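August, bench notes, equipment plan for the two-arm table

7:40 am. Trying to get the wish list down to something we can submit before the money goes away. Last version was a mess, half of it was things I wanted in spring and don't remember why. Starting over from what the arms do on the table.

Main item is still fingers. The long black ones are fine on boxy stuff. For thin plastic I want something softer on the inside face. Lakance quoted 830 for a set, both grippers, pads included, mounting screws not. Why are screws never included. Asked if pads can be bought seperately later, no answer yet. If they can't, the quote is worse than it looks, pads are the part that wears.

Alternative is to pour our own pads and stick them on. Cheap in money, not cheap in my afternoons. Also when a homemade pad comes off in the middle of a session we throw the session out. I'd rather pay.

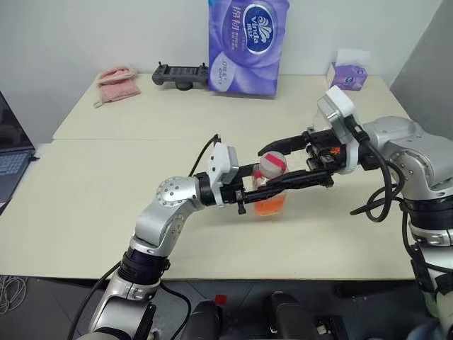 Both grippers on the small clear cup, ball up near the rim.

Cups. Want one fixed type, bought in bulk, same wall, same diameter. At the moment it's whatever is in the kitchen and I can't compare one week to the next. Phan sells sleeves of them, stiff and soft kinds. Get one sleeve of each and decide after. Should go under consumables, doesn't need to touch the equipment line at all.

Balls same story. Need spares that match in weight. Put on consumables too.

Wrist cameras: not replacing. Looked at the newer Brivadetti housing, narrower, would clear the other gripper better when both hands are close. But it means new brackets and a new calibration on both sides and I don't have the days. Park it. Write it in for next year so it doesn't look like a surprise when we ask.

What we do need is cable. The loops at the wrists bug me every time both arms come to the middle. Stullen does a sleeve kit with clips for this size of arm. Shipping is 51, which for a bag of clips is silly, so combine with something else of theirs. Maybe the table bracket, see further down.

9:15. Call with Stullen. Kit is in stock. Clips don't need drilling, good. They say the sleeve is ok at full wrist rotation but couldn't tell me the bend radius, are sending a sheet. Don't order till the sheet is here.

Jar holder. The question is buy or print. The black one does the basic job, sloped walls, jar drops in. What I want is the same thing in a couple of widths so we're not tied to one jar. Printing is possible but the printer queue is full of other people's things all month. Got a price from Brivadetti for a machined one and it is absurd, for that I can get a lot of filament. Print it. Budget line: filament plus a night of printer time.
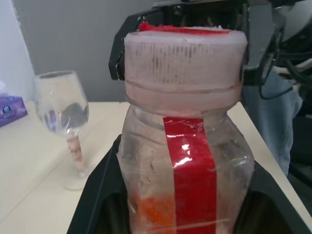 Wrist view, gripper on the ribbed cap, jar in the holder.

Cap grip note for the budget text: any finger set we buy has to open wide enough for big caps like this and still close on the small ball. Lakance sheet gives stroke but not with pads on. Pads eat into the opening on both sides. ASK. This could kill the whole order and I only thought of it now.

Also want a couple of new jars. Old ones are too scuffed to tell me anything about how the cameras handle clean clear plastic. Keep one scuffed on purpose, for comparison.

11:30. Numbers so far. Anything over 1,000 in one order has to go up for a signature and that takes forever. Fingers alone are under. Fingers plus a spare pad pack, depends what a pack costs, see unanswered email. Do NOT put the cable kit on the same order even if somebody says it's tidier.

Thing I keep going back and forth on is a second set of fingers. If one breaks and we have one set, both arms stop, no point running half a pair on two-hand tasks. With a spare we lose an hour. Lead time from Lakance is three weeks when they have parts. I'd put the spare set ahead of every camera upgrade on the list. Not sure everyone agrees so sent the draft round before lunch.
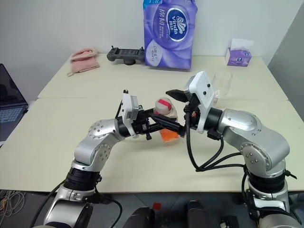

Thư Hà wrote back that the spare set can wait and the force sensing shouldn't. Her point is that we keep buying softer fingers because we don't know how hard we're squeezing, and if we knew, the plain ones would do for most of it. She'd take the finger money, hold it, and ask for a demo unit of a wrist sensor first. Also says the 830 should be checked for tax, the last Lakance quote came without.

Ok. Fair on the tax. On the sensor I half agree. A sensor at the wrist tells us load on the whole hand, on something as light as a cup I don't trust it to say much about pinch. But a demo costs us only time. Asked Phan if they carry any, they're checking. If a demo unit can be here before the deadline I'll hold the fingers. If not, fingers go in, sensor goes to next year with the camera housings.

2:20 pm. Tax: quote was without. Still under the limit, less comfortable.

Liquids. We want more bottle work this fall so there has to be a line for spill protection. Right now a spill runs straight to the seam between the two table panels and down to the floor where the cables are. Options: one-piece top, a mat with a lip, or seal the seam. One-piece top means taking everything down and re-measuring both arm bases against it, no. Mat with lip is easy, but the lip is one more thing for the fingers to hit when they come in low. Seal the seam, get the cables off the floor, done. Stullen has an under-table tray bracket, that's the thing to combine with the sleeve kit so the shipping hurts less.
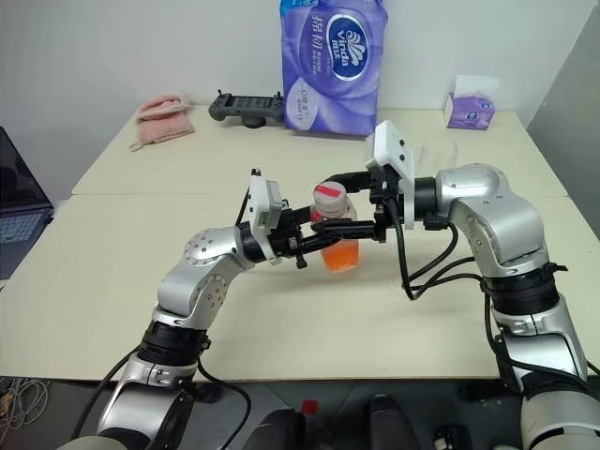
Bottles: small ones, screw cap, same supplier as the cups if Phan has them. Dye the water ourselves. No sticky drinks near the arms, I don't care how good the color is.

Floor cables: want them in the tray before any filled bottle gets moved. Put it in the plan as a condition so it doesn't get skipped when we're in a hurry, like now.

Order of buying, for whoever picks this up if I'm out:
Consumables first (cups, balls, bottles, jars), no signature needed.
Stullen, sleeve kit and tray bracket together, after the bend radius sheet.
Lakance fingers, only after stroke with pads is confirmed in writing.
Spare set if anything is left.
Sensor demo if Phan comes through, then look at all of this again.

Not buying: camera housings, machined holder, new tabletop.

4:50. Lakance answered the pads question, yes sold on their own, price list coming tommorow. Nothing on the stroke. Wrote again, shorter this time. Filament color, doesn't matter, not white. Draft is in the shared folder, Thư Hà has edit rights, please don't change the totals without a note next to it.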